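Re: [exhib-tech] Lighting levels and print rotation for the Bragança loan

On 31 October 2021, the registrar's desk wrote:

> We have the condition reports for the Bragança loan now, 259 prints
> in total, of which 200 are gelatin silver and the rest chromogenic.
> The lender asks for one light level throughout the show. Can the
> track in the long gallery hold that without a new dimmer? Also, does
> the Zavley frame stock fit the larger prints, or do we need to order?

Taking the two questions in order.

The existing dimmer will do it. I metered the long wall last week with the Vulon heads at their lowest stable setting and the reading was under the lender's limit at every hanging position except 4, all of them at the north end where the track drops closer to the wall. Those can be fixed with a second layer of diffusion in the heads. I would not try to fix them by dimming further, as the heads flicker below that setting and it shows up in visitors' phone video.

One light level for both processes means setting everything to the figure for the chromogenic prints. The silver prints will look a little flat on the dark gray wall. If the paint has not been ordered yet, a lighter gray would help – the sample marked Gerex 363 is the one I would use.

On frames: the Zavley stock fits the silver prints. It does not fit the larger color prints, which need a deeper rabbet to take the spacer and the backing board. Please order those to the sheet size and not to the image size. The loan list gives both, in adjacent columns, and the last order for this gallery was made from the wrong one.
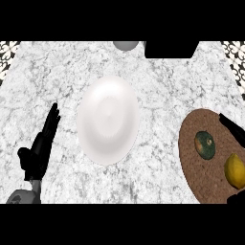 Glazing is a separate matter. The lender's agreement says "UV filtering" without giving a cutoff, so I need that in writing before I sign off on the acrylic we have in storage. Some of it is older sheet with surface scratches, and I would keep it for the small frames in the side room.

Rotation: if the show runs past January, the color prints should come off the wall at the midpoint and be replaced from the second group on the list. The label rail is removable, so this can be done with the gallery closed for one morning. Wall labels for both groups should be printed together so that the paper matches.

Still open on my side: the hanging height for the double row, and whether the case at the entrance stays.

--
Lighting and installation
exhib-tech list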